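We use cookies to remember your preferences and to measure visits to this blog. Accept / Manage settings

A Handover Fault on the Two-Arm Cell, and What Was Changed

Last updated: November

This post records a fault that affected the simulated two-arm cell at Skurness over a period of several days. It is published on my own blog with the agreement of the group. The views in it are mine, and the technical findings were reviewed by Deirdre Heffernan and Fiachra Mac Carthaigh before posting.

The cell is a rendered room with a white table and an arm at each side. One arm picks up an item and presents it, and the other is meant to take it. The control software, Pikmont, decides when each gripper may open. The same software is scheduled to run on the physical arms at Clamby, and for that reason faults found in simulation are treated under the same rules as faults on hardware.

The fault was first logged by Eulalia Sosa during an overnight batch of 782 trials. In 14 of them, the presenting gripper released the item before the receiving gripper had closed on it. Pikmont recorded all 14 as successful handovers. The batch report therefore showed no failures, and the problem came to light only when Eulalia replayed trial 456 to check an unrelated matter of arm speed.

The false success was the more serious part of the fault. A dropped item in a rendered room harms no one. A dropped item at Clamby, where staff stand within reach of the table during setup, could injure a hand or a foot, and an operator who has been told the transfer is complete has no reason to stand clear.

Declan Conneely traced the cause to a message left over from the previous trial. When a run was reset, the left side cleared its grip state and the right side did not. If the next trial began within 8 milliseconds of the reset, Pikmont read the old "closed" value from the right gripper and gave the left permission to open. The reset routine had been inherited from the Gilmartin project, where only one arm was in use - the omission had never mattered there.

Three changes have been made. Both grippers now clear their state on reset. Permission to open requires a fresh reading from the receiving side. Success is judged by the position of the item after the transfer, and a missing reading stops the run. Rónán Hanrahan has asked that the old logs be kept and marked as unreliable, and I support that decision.

The move to Clamby is on hold until the full batch has been repeated and every result compared with its replay.
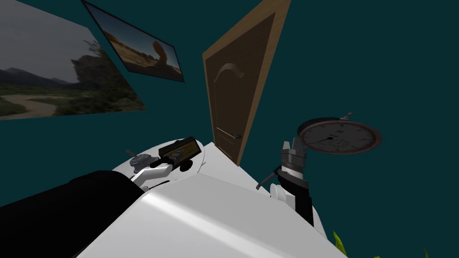 The left gripper with the dark item, and the right gripper pointing upward, in both views.
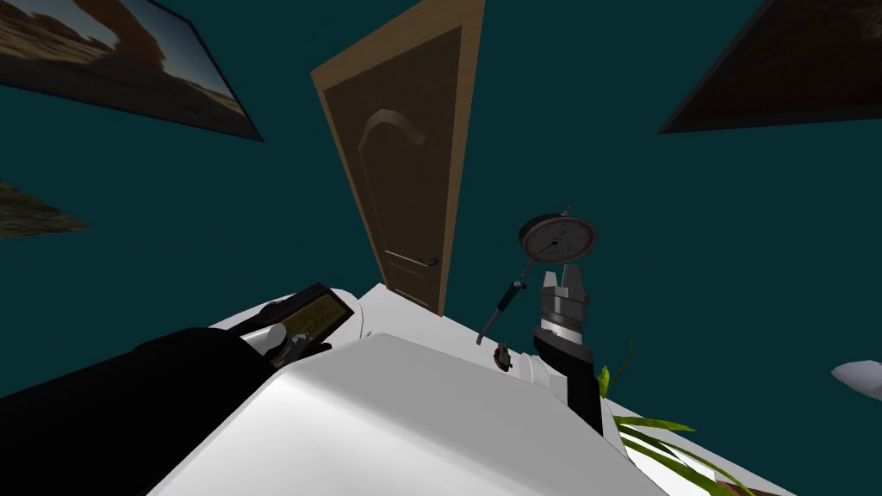 Could the emergency stop have prevented the early release?

The emergency stop halts arm motion and leaves each gripper in its last commanded state. Once Pikmont had given permission to open, pressing the stop would not have closed the gripper again. A separate change to the stop behavior is under review.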